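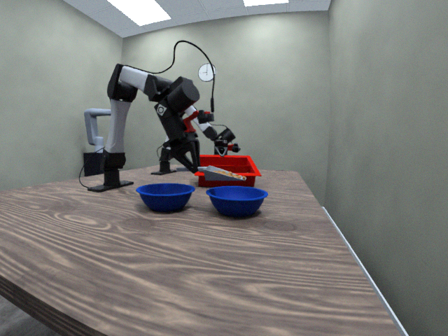
We arrived at the Imrie valley before nine, when the parking place was still half empty. Mayu Ueda had planned this day for a long time, and she wanted to see the Stavar falls when the snow water is strong. The grain of a wooden tabletop, with its wavy bands of light and dark brown, is the nearest thing I know to the rock beside the lower pool. The water has drawn the same long lines there, and in some places they go round in an ellipse like a knot in a board. I put my hand on it and it was very smooth.

The open day starts at the visitor hut. You pay 12 pounds, and the guide, Isla Lindsay, gives you a helmet and a map. Our group walked up the left side of the stream to the second fall, and after that the path becomes steep. There are 2,325 steps to the top, it says on the board -- my knees believe it. Please bring shoes with a good sole. I had wrong ones and was slow.

At the upper fall you can stand behind the water on a narrow shelf. The noise is great and you cannot talk, so we only smiled at each other. Mayu stayed there until her jacket was wet through. I felt my head become clear and light.

We ate soup at the Clilar tea room on the way down. It has four tables, so you may wait a little. The last bus to Cunirton leaves at 5:10 from the bridge, and in March it does not run on Sundays.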